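4.2 Changes in the operators' work

Before the change, the eight operators at the Tangen site reset the toy kitchen by hand after every trial and wrote the result on a paper sheet. Since January the Runico scheduler has assigned the trials and the operators enter results on a tablet. We logged 471 trials under the old routine and 942 under the new one.

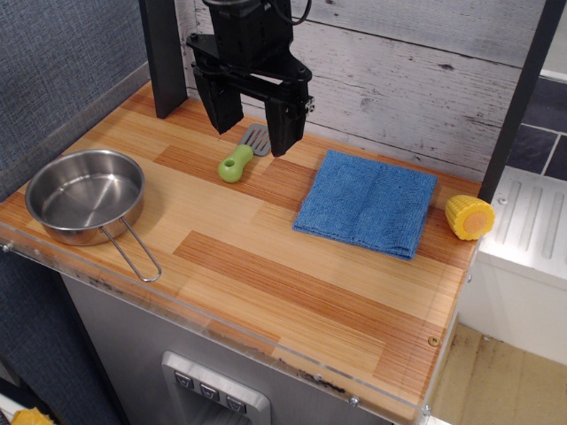
Resetting took up most of an operator's shift under both routines. The scheduler names the objects for a trial but leaves their placement to the person at the station. With a saucepan, a spatula, a folded towel and a corn cob on one counter, that still means several small decisions. Operators told us they refolded the towel more often than they moved anything else.

Walking between stations fell sharply. One operator now covers two stations, and the second is reached only when the tablet calls for it.

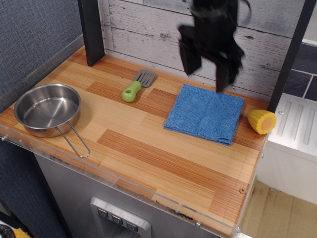 Views on this were mixed. Ok-hee Jang, the shift lead, said the calls broke up her attention and that she missed talking through odd results with a partner. Newer staff liked having the next task chosen for them. Of the 125 comments collected, 101 dealt with pacing.

Figure 3. Station 2 at Tangen, trials with the kitchen object set. 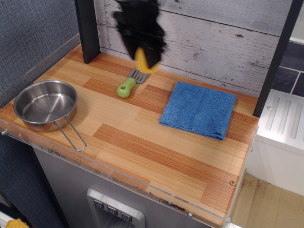 Breaks were the other point of dispute. The scheduler did not hold trials during lunch until the operators asked for it in March, and two of them continued to skip the afternoon break after that.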